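Jarlath Tierney has spent most of the summer swapping fingers on a pair of robot arms. He runs gripper trials at Jastik, in Stustow, and by 19 Jul 2023 he and Colm Tully had logged 1,784 grasps with three sets of fingers.

"Bedding is where they separate," he says. "Any of them will pick up a box from a bench. Put a bottle on a quilt and the surface gives when you press."
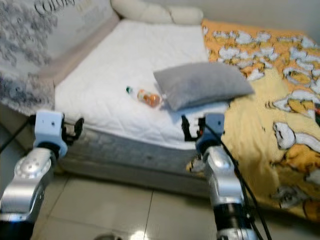
The Escobar set came with the arms and was tested first. Tierney found it strong but clumsy on fabric. "It would take the blanket and the thing on it. We had 37 of those in one batch."

Tully looks after the cameras. He wants one at the wrist as well as one at the head. "From up top you lose the tips behind the housing – then you're guessing." 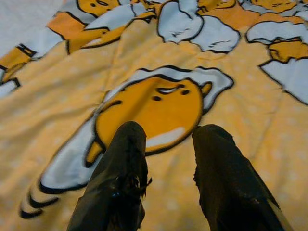 Wrist camera view of the two black fingers over a printed yellow fabric.

The third set, from Clarketa, goes on in August. Tierney won't pick a favourite yet. "Ask me when they've all done the same hours."

14 shares | 2 comments

mossy_b: Did you change the closing speed between sets or keep it fixed?

PeteH: Same trouble here with thin blankets. Softer tips helped a bit.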